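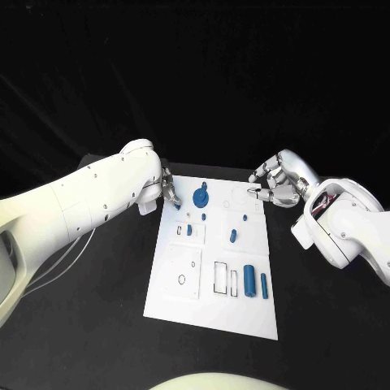 Halls, Stages and Small Venues > Drapes, Lighting and Odds and Ends

Black drapes for a small hall: pay for the good stuff or make do?

tealurn_terry
Hello all, long-time reader and very occasional poster. We've finally been given the go-ahead to replace the backdrop in the Westley Hall in Skirkbridge, after what feels like half my adult life of looking at the old brown one (it was a donation from a hotel, and it still smells faintly of gravy on a humid evening). The back wall is 19 feet across. Everyone agrees on black and that's where the agreeing stops.

One quote came in from Panganiban Drapery at $953, made up, hemmed, with ties along the top. It's a mid-weight polyester, flame-treated, with a bit of a sheen to my eye, but the sample was the size of a coaster so who can tell. The other choice is proper wool serge and I nearly fell off my chair. We've got $1000 all in and I'd love to keep a little back for a new kettle.

We do one play a year, a lot of choir, the quilt show, and the odd talk with slides. What would you do? And does it need to be pleated? I've read both.

gaffer_in_gumboots
Welcome out of the shadows, Terry! I'd take the polyester and not lose a minute's sleep over it. We've had ours up for years, it's been dragged, rained on through the skylight and once used to wrap a piano, and from the seats it looks black. That's all a curtain has to do.

On the pleats, get soft fullness if you can. Flat cloth shows every crease from the bag it came in, whereas if it's hanging in folds your eye puts the crease down as one more fold and carries on. Ask for half as much again as your wall and gather it on the ties yourself.

marmalade_matinee
I'm going to disagree, kindly, with my friend in the gumboots. Polyester is fine until you put a light on it. Then it goes grey, or worse, a sort of damp-looking navy, and you spend the whole run of the play trying to keep the lamps off it. We saved up for serge and it just drinks the light. I know the budget's the budget, but could you do the middle section in the good stuff and leave the sides for later? People do that, and with the side panels a bit further back it doesn't show much.

tealurn_terry
Oh dear, now I'm torn again. The middle-section idea is clever, though I can already hear the choir asking why the curtain is two different blacks. Colour matters a fair bit to us because our lighting person (lovely, very keen) has discovered pink. Everything is pink now. The carols were pink.

marmalade_matinee
Pink's a good test, as it happens! Black cloth mostly keeps quiet under it and anything white takes the colour completely, so if you've got white shirts or a white tablecloth down front, be ready for that. If you want whites to stay white, use the pink from the side only and put something plain and cool on from the front.

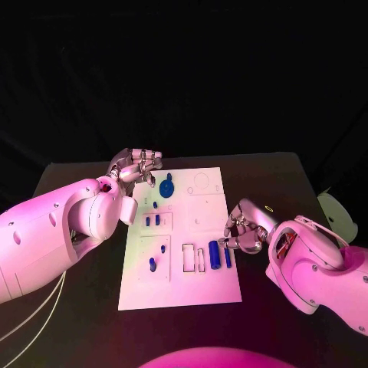 White casings and a white board under pink light.

gaffer_in_gumboots
I'll give you the pink. I still say the distance from the wall matters more than the cloth. Hang it well forward of the wall, keep your lamps steep so the light lands on the floor and the people, and cheap polyester will behave itself beautifully. We did a whole nativity that way. Nobody in the back rows has ever come up to me to talk about serge.

kilnside
Jumping in from the craft fair end of things. We use black behind our display tables and lint is the thing I'd ask about before anything else. Wool holds on to every hair and thread in the building (and you've got a quilt show, bless you). The polyester brushes off with a damp sponge. Also, what are you hanging it from? We had a bargain rail that bowed in the middle like an old horse.

tealurn_terry
There's an Oris track up there already, fixed to the beam, and it runs nicely once you've talked to it. I hadn't thought about lint at all and the quilters do shed. That's rather pushed me back to the first quote.

marmalade_matinee
All right, lint is a fair point and I'll go quietly on that one. But please ask for a bigger sample first, a metre if they'll lend it, and hang it up in the hall after dark with your pink on. Look at it from the back row and again from the side seats, where the sheen is always worst. If it looks grey then, it'll look grey on opening night.

tealurn_terry
I've rung them and they're happy to lend a full length, returnable in June. The keen one is bringing the lamps over after supper and I'm bringing a flask, as the old kettle has picked this week to start tripping the fuse. Will report back, and thank you all, you've been very patient with me.

gaffer_in_gumboots
Bring a stepladder and a clothes steamer too. And check the hem's weighted, I forgot to say. Chain in a pocket is the nicest, and you can take it out for washing.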